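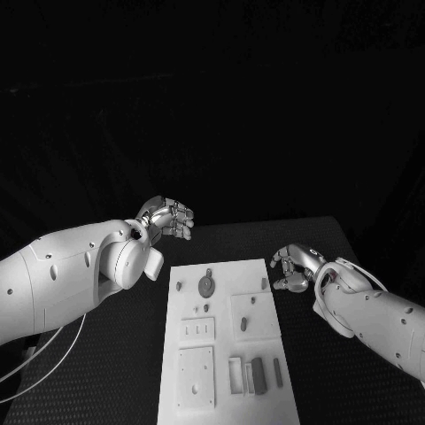 Prasorau began renting out its dexterity bench in April. The service is meant for small shops that want to know whether a two-armed robot with fingered hands can do a job before they buy one. We spoke with the engineer who runs it.

"People send us a part and ask if the hands can manage it," she said. "I tell them to book the board first."

A booking covers 20 runs on the standard board and costs $1,476. Customers get the joint logs and a short report. Custom fixtures are extra, and she wouldn't give a price for those. "It depends on the part. A bracket is a day's work. A connector can take a week."

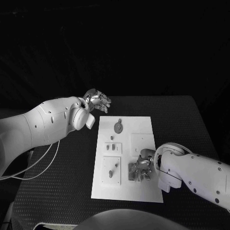
Grip is what most customers ask about. The bench uses metal hands with several jointed fingers, and she said small parts are harder for them than the sales videos suggest. When one hand has its fingers around a small block down on the board, most of the block is hidden from the head camera. "You're relying on the joint readings at that point," she said. "We put that in the report, so people know what the camera missed."

Skinach, a valve maker, was an early customer and ran 56 trials over two bookings and some extra hours. It hasn't ordered a robot. "They bought a better vise," she said. "I count that as a good result for them."

The wait for a slot is now 20 days.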